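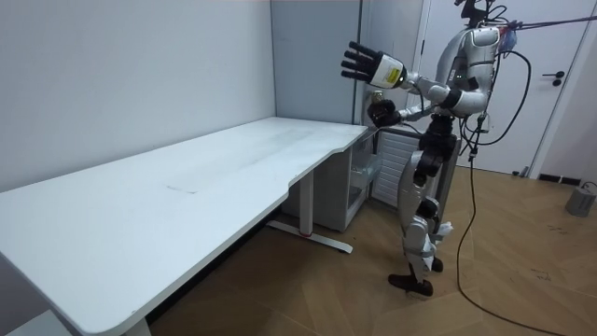

4. Clearing and Cleaning the Hisarwood Desk

Clear the desktop before adjusting the height or cleaning the surface.

1. Remove all loose items from the desktop.

2. Move bottles off the desk one at a time. Hold each bottle upright and check that the cap is fully tightened.

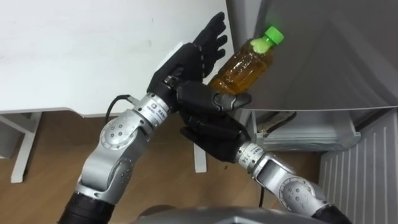

Fig. 4-2. Bottle with green screw cap, held tilted.

3. Keep liquids clear of the desktop until step 5 is complete.

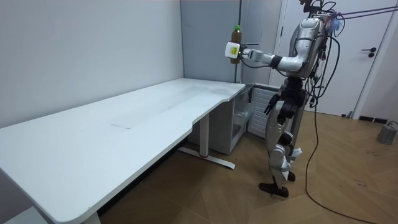 4. Wipe the surface with a damp cloth, starting at the far end and working toward the curved front edge. Gray scuffs may need a second pass.

5. Dry the surface and wait 10 minutes.

CAUTION: Do not use abrasive pads or solvent cleaners on the white finish.

NOTE: A drawer unit stored under the desktop must sit at least 2 inches below it. Check this clearance at the lowest height setting.

For replacement foot bars, see Section 18.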